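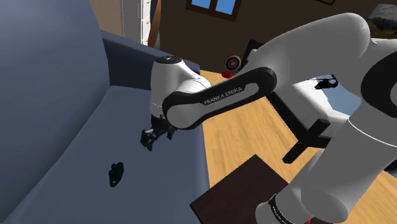 The Last Page of the Drelwood Paper

By Jocelyn Sarmiento

Milagros Magbanua writes obituaries with a pencil first. Then types them. Then reads them out loud in the back office of the Drelwood paper with the door shut, because the front desk used to complain.

She has done 2558 of them. She knows the number from her ledgers, green ones, four on a shelf, every name in order with the date it ran and what the family paid. Early on the families paid nothing. Now it's by the line, and she hates that, and says so to anybody who calls.

"People start cutting grandchildren," she told me. "I won't let them. I put the grandchildren in small."

Her first was a feed salesman named in the ledger only as Mr. Lagman, of the Lagman Road Lagmans. Six lines. Born, married, sold feed, died, service at two, lunch to follow. She can still recite it. The widow phoned the next morning about the lunch, which was at the hall and not the church. Magbanua ran a correction and has called every family back since, before it prints, to go over times and spellings.

Spellings are most of the work. Maiden names, the towns people moved off to. Whether it's Flostside or Flostside Township, and there are folks on both sides of that line who will write in.

I sat with her for three mornings in June. Phone rings maybe twice an hour. She picks up, says the name of the paper, then goes quiet for a long time. Doesn't rush anyone. A man wanted his brother's bowling average in. She put in the average. A daughter wanted the dog listed under survivors and the son didn't. That one took two calls and the dog went in, last, after the cousins.

What she won't write: "lost a battle." What she will write, if asked: passed away, went home, departed, died. She likes died. Most families don't.

The longest she ever ran was for Wellington Frota, retired school bus driver, Flostside route, 1149 words. It ran 1/27/23 and took up most of the page. His niece Charito Mercado sent it in handwritten, both sides of the paper, with the names of kids he drove. Magbanua was supposed to trim it to 100 words. She called the publisher at home instead.

"I said I'm not cutting it. He said fine, who's paying. I said I'd see."

Mercado told me later that she never got a bill. She has the page folded in a drawer with her uncle's gloves. "He would of been embarrassed," she said. "All those names. But people stopped me in the store for weeks. Grown men. He waited for me, they'd say. If I was late he'd wait."

The funeral home sends most notices over by computer now. Fanach, the company that runs the online forms, has a box for everything: Preceded in death by. Survived by. In lieu of flowers. Pacita Panganiban, who has directed services in Drelwood since her father retired, uses it and doesn't mind it. It's faster at midnight. But she still tells families to phone the paper after.

"The form doesn't ask what he was like," Panganiban said. "Milagros asks. Then she waits. You'd be suprised what comes out."

Some 80 people came through for visitation the week I was there, for a woman whose notice had said she made pie crust with vinegar. Three of them brought up the vinegar at the door. It had been one line, near the end, above the pallbearers.

Magbanua is 71. There's no one lined up behind her. The publisher talks about a shared desk, two counties over, someone taking notices for five papers at once. She has offered to train whoever it is. No date set.

Her own obituary is written, by the way. It's in the fourth ledger, inside the back cover, in pencil. Nine lines. I asked to read it and she let me, and asked me not to quote it, except for the one part: lunch to follow, at the hall.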